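Notes for the talk "Breakfast With Two Arms"
Speaker: Yabsira Sisay, Karka student robotics club
Slides 1 to 9, fifteen minutes plus questions

Slide 1. Say good morning, say my name slowly. Thank Stemalov for the room. Ask who has ever taught a younger brother or sister to cook. Wait for the hands.

Slide 2. Who we are. The club meets after classes, until the building closes at 8 p.m. Most of us had never touched a robot arm before we joined. I also had not, and I was afraid of breaking it.

Slide 3. The task. We wanted one kitchen job that everybody in the audience understands without explanation, so we chose breakfast. One person drives the arms, one person watches the clock, one person writes the log. Change places after 50 minutes, because tired drivers make poor recordings. (We learned this in July. Tell the story of Fashola team and their very long session, if there is time.)

Slide 4. Numbers. The goal for the semester was 400 good recordings. The notebook has 3897 lines of notes, and many of them only say "again". Pause here, people usually laugh.

Slide 5. What is a good recording? Read our rule aloud: a person who was not in the room must understand what the arm tried to do. We threw away 58 recordings by this rule. Some members were unhappy – it was their evening work. Explain that we voted, and that the log of the deleted ones was kept.

Slide 6. At the table. Let the pictures stay on the screen and do not talk over them for a moment.

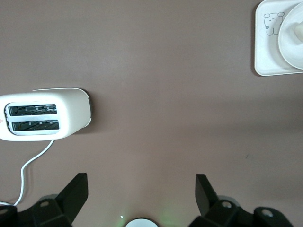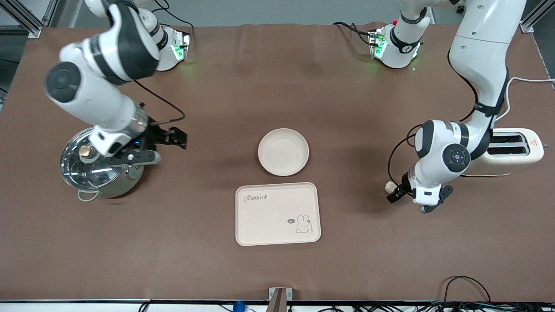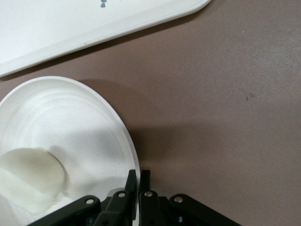

Slide 7. What was hard. Soft things are harder than hard things. When you hold something soft with your hand, you feel it. The driver feels nothing and must learn to use the eyes only. New drivers close the fingers too much, then too little. My advice to them was to practice on a folded sock first, and I still give this advice.

Slide 8. What we will change. Zirent, our small program for the log, needs a button for "driver stopped". Now we type it by hand and spell it in five different ways. Also a second notebook, please.

Slide 9. Questions. If someone asks about money, send them to me after the talk. If someone asks to drive, say yes, the sign-up sheet is by the door.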